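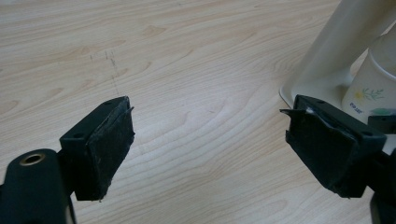

*Black gripper pads, worn at the edges, over a light wooden tabletop.*

1/24/18

I'd been trying to get over to Osatdale since July, and every time I called, a mare was foaling or a horse was shipping or the road was out. So when the woman who runs the place finally told me to come by after morning feed, I went, and I brought donuts.

She breeds jumpers. It's a small program with 11 horses on the property right now, and she knows what every one of them ate for breakfast. We talked in the feed room first, where the heater is, and later out along the fence, where it very much isn't.

I started with Cesis, the gray mare everyone asks her about. Cesis jumped up to the 1.40m classes before she retired to the broodmare field, and she's had three foals so far.

"People think I bred her because of her record," she told me. "I'd have bred her if she'd never seen a show. She's got a brain. You can put a kid on her, you can take her to a strange barn, she eats and she sleeps. I can teach a horse to be careful with its legs, mostly. I can't teach one to sleep in a strange barn."

The foal she's most excited about is a bay colt called Tawhiri (she says it's pronounced any way you like, the horse doesn't answer to it). He's coming three, and he was free-jumped for the first time in the fall. I asked how high.

"Oh, low! Everybody wants a number. He did a little chute, a cross rail and then an oxer you could've stepped over, and he went through it maybe four times and then he got carrots. I've seen people crank it up for a video and the poor thing comes down the lane looking like he's late for a train."

I'll admit I've clicked on plenty of those videos. She laughed at me – she's clicked on them too. She just doesn't buy from them.

What does she look at, then? The canter, first and nearly last. She wants to see it in a field, on bad ground, with no one chasing. She likes to watch what a young horse does when it gets to the fence line too fast and has to sort out its own feet. "If he sits down and turns, I'm happy. If he slides into the boards I'm getting my checkbook back out for the fence."

We got onto Gondberg, the stallion station where she's sent her mares for the last 5 seasons. She isn't loyal for the sake of it, she said, but they pick up the phone. One spring a shipment of semen got stuck at an airport with the mare ready to go, and they had another dose on the road that same afternoon. That was the year she got Tawhiri.

She has opinions on picking a stallion, and I had trouble writing fast enough. She reads the damline before she reads anything about the sire's own results. She won't use a hot stallion on a hot mare. And she doesn't care much for whatever is in fashion, partly for practical reasons: "By the time my foal is old enough to sell, there's a hundred and 101 is mine. Good luck standing out."

I asked about money, which you're not supposed to do. She said the foals she sells young pay for the ones she keeps, and in a bad year they don't quite. Last winter she had more than 3 vet bills open at once and sold a filly she'd wanted to keep. She still gets pictures of her from the new owners. She showed me a few on her phone and then put it away pretty quickly, and we went out to look at the horses.

Cesis came to the gate and checked my pockets. Tawhiri stayed at the far end of his field with his buddies until somebody dropped a bucket, and then I got to see the canter for myself. It's a good one – slow in front, lots of push behind, and he did sit down before the fence.

"See?" she said. "Boards are fine."

He'll be started under saddle this spring, lightly, and then turned back out until fall. She isn't taking offers on him yet. I asked twice.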